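3.2 Collecting the tidying examples

The tidying set was gathered with two hand-held grippers, one in each hand, and each gripper carries its own camera. No robot arm was used at this stage. The person doing the task works at normal speed, and the recorded finger opening and camera motion later serve as the target actions for the policy.

We recorded in 28 homes, in bedrooms and living rooms as well as kitchens. Useck supplied the grippers and Gindus handled the storage and first checks. Each home gave at most 44 episodes, so that no single room would dominate the set. After checking, 900 episodes remained. We dropped 290 others, mostly for lost tracking when a gripper came too close to cloth or a wall.

Operators were told to clear rubbish into a bin but were given no fixed order. Rooms were left furnished as they were, with bedding, curtains and toys in place. Drinks cartons proved useful items - they are light, have flat sides and carry dense print, which gives the tracker plenty to hold on to. Soft wrappers were harder, and many needed a second grasp. We kept those episodes, including the failed first attempts, and marked the point at which each new grasp began.

Related items
Madigan: a small set for two-handed sorting
Ender: learning grasp timing from hand-held tools
Checking camera tracks before training

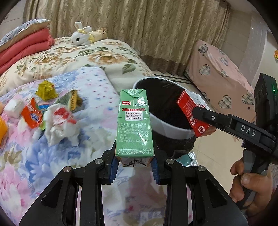
Figure 3. Clearing cartons with two hand-held grippers, seen from one gripper's camera.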